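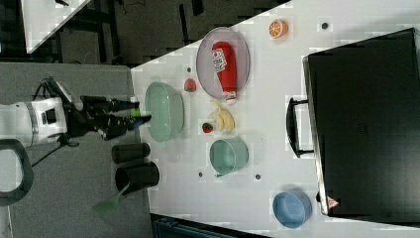
El plato malva con la botella de kétchup, junto al recipiente verde, las fresas y el plátano.

Tiempo de lectura: 3 minutos

Los objetos pequeños de cocina se pierden, se mezclan entre lotes y se guardan donde haya hueco. En la sala de Tallotstead, la encargada de los lotes lleva un registro pieza a pieza desde que se adoptó la ficha Listier, un formato de inventario en el que cada objeto figura por forma, color y lugar de guardado. La conversación empieza por la mesa.

"El tablero es blanco porque se ve todo", explica. "Una fresa roja se localiza desde la puerta. Sobre el tablero anterior, de veta marrón, el plátano todavía se distinguía, pero las piezas oscuras desaparecían". El inconveniente es el brillo: con la luz del techo encendida, las piezas claras pierden contorno. A partir de las cuatro de la tarde prefiere trabajar con la luz lateral.

El inventario vigente recoge 267 piezas. Se dividen en vajilla, recipientes, alimentos y utensilios, y la división no siempre es limpia. La botella de kétchup pasó de recipientes a alimentos en la última revisión. "Tiene forma de recipiente, pero quien ordena la mesa la busca con la comida. Discutimos bastante por una botella", reconoce. La rodaja de naranja dio menos trabajo: figura como alimento, forma plana, y se guarda con las fresas.

Preguntada por el criterio de color, se muestra poco partidaria de los nombres comerciales. En el catálogo de Hendricks, uno de los proveedores, un mismo tono aparece con tres denominaciones según el año. "Yo escribo malva y ya está. Otra persona mira el plato y dice lavanda. Mientras la ficha lleve la forma y el sitio, el plato aparece". Con los verdes es más estricta. El recipiente grande es verde claro y la taza tira a verde azulado, y en la ficha constan como colores distintos.

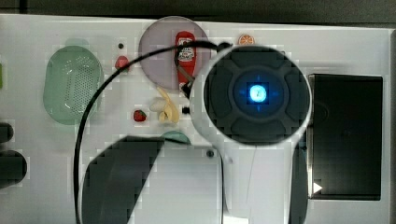
La mesa blanca desde arriba, con el plato y la botella en la parte superior.

La recogida sigue un orden fijo. Primero los alimentos, que van al recipiente verde. Después la botella. El plato se retira vacío y la taza se deja para el final – rueda con facilidad cuando está tumbada y conviene tener ya el tablero despejado. "La taza tumbada es lo normal. Tiene el asa pequeña y no la sujeta", comenta. No considera que sea un defecto y no ha pedido sustituirla.

Los cilindros negros y las piezas alargadas tienen otro tratamiento. Se guardan aparte, en un estante con 304 mm de fondo, medida que obliga a colocar algunos utensilios en diagonal. La encargada ha solicitado a Flirkex, que suministró el mobiliario, un estante más profundo. La respuesta fue una oferta para cambiar el módulo entero. "Pedí una balda. Me mandaron un plano de 600 mm que no cabe detrás de la puerta. Lo devolví con las cotas corregidas y estoy esperando".

¿Se puede aplicar la ficha en una sala con menos material? Opina que sí, aunque recomienda no copiarla completa. La versión reducida de Listier elimina el campo de proveedor y agrupa las piezas repetidas en una sola línea. En Tallotstead se mantiene una línea por pieza. "Dos fresas son dos líneas. Si falta una, quiero saber cuál, porque no todas tienen el mismo tamaño".

La revisión general se hace en diciembre. En la última se corrigieron 164 entradas, la mayoría por un sitio de guardado que había cambiado sin que constara en el papel. Las pérdidas reales fueron pocas y casi todas de la categoría de alimentos. Para la próxima quiere añadir el diámetro de los platos, dato que ahora falta y que hace falta al pedir recambios.

Queda por resolver la etiqueta. Las adhesivas se levantan por las esquinas y las numeradas a rotulador se borran. De momento el número va en la caja y la pieza se identifica por la ficha.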